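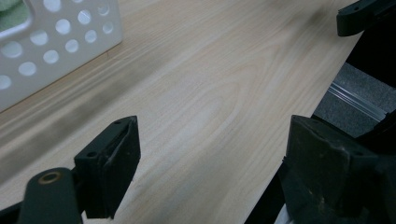
Members > Newsletter > Equipment > On trial

Jestley hand grippers: a month with the rental kit

Several members asked in June whether the Jestley kit is worth renting for small jobs. We took one on the standard monthly plan and used it for cloth handling, which is the kind of work most of you wrote in about. These notes cover what the kit does, what it costs, and where it gave us trouble.

The kit is a pair of hand-held grippers with the cables and recording software to go with them. You work the jaws yourself with a trigger. The software logs where each gripper goes and how wide it is open, and the log can then be used to train an arm you own or plan to buy. No arm comes with the kit. A few of the letters we got assumed one did, so read the plan carefully before you sign.

We set up at a plain table with a plastic basket and a green cloth. The task was to take the cloth out of the basket, lay it on the table, and put it back. It sounds easy, and with bare hands it is. With two grippers you have to think about which one goes in first and how far apart to keep them.

Setup took most of a morning. The printed guide covers the Jestley software well enough, but it says very little about the room. You need more floor than you expect, and you need to decide early where the cables will run. Our advice is to walk the whole task once with the power off and see what catches on your sleeves or on the table.

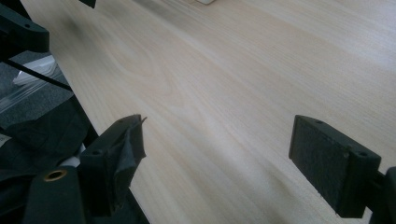 The jaws open wide, and the trigger travel is long. For thick cloth that is fine. For a single thin layer we found it better to close most of the way before reaching down, then take up the last bit slowly. Wide-open approaches pushed the cloth along the table more often than they picked it up. The software has a setting that limits the opening, but it is two menus deep and goes back to the default each time you restart. Jestley told us a fix is planned and gave no date.

We logged 1,144 tries over the month. Of those, 148 had to be thrown out. Most of the bad ones came from one cause: the log had a gap in it where the tracking dropped for a moment. The software flags these, but only after you stop recording, so you may finish a long run before you learn the first part is no good. We went to short runs of 12 tries each and lost far less that way.

Finger pads are sold as wear parts. A set is included, and spares are extra. Changing a pad takes a small screwdriver and a few minutes. If you plan to handle cloth every day, order spares with the kit, as shipping on small parts is slow.

We also tried the log with software from two other makers. Tichý read the files after a small change to the header. Gando would not take them at all without a paid converter, and the converter dropped the jaw width, so there was little left to use. If you already run Gando, this kit is hard to recommend at present. Members on Wekunside can use the import built into the current version, though we did not test that ourselves and would like to hear from anyone who has.
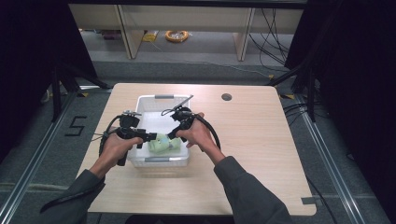

Page last changed: June, 3:12 p.m.

Working with both hands takes practice. The grippers are not heavy, but you hold them out in front of you, and after nearly an hour the wrists start to feel it. Lowering the table helped more than any change of grip. So did placing the basket in the middle, where both arms reach it evenly. We would plan on two people taking turns for any session longer than that.

Support was good by phone and poor by email. Both of our calls were picked up quickly by someone who knew the product. The one email we sent was answered 3 days later with a link to the guide we already had.

The rental plan runs month to month and can be stopped before the next billing date. Return shipping is paid by the member. Keep the original box and the foam, as there is a charge if the kit comes back in anything else.

For a shop that wants to find out if a cloth task can be taught at all, one month is enough, and the price is fair for what you get. For steady use we would wait until the jaw setting is fixed. The full log and our settings file are available to members through the equipment desk. Ask for the Jestley folder, and say which software you use so the right version can be sent.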